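Kitchen waste pipe under sink keeps weeping

vesach
Posted 07:30
The push-fit joint under our kitchen sink drips again. I've tightened it twice. Should I solvent weld it?
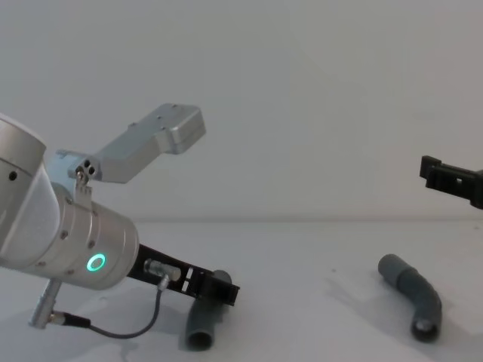 grindo30
Don't weld under a sink, you'll want it apart one day. Grey elbows like the two on the white top are cheap enough to swap, so try new ones first.

firine
Disagree. I welded mine in February and it's been fine.

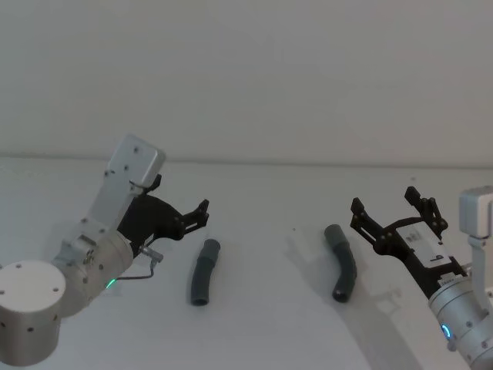
Does silicone grease help on push-fit seals?
It helps the pipe slide in without rolling the seal, but it won't fix a split one.

vesach
OK, new elbows and grease. Leaving the glue for now.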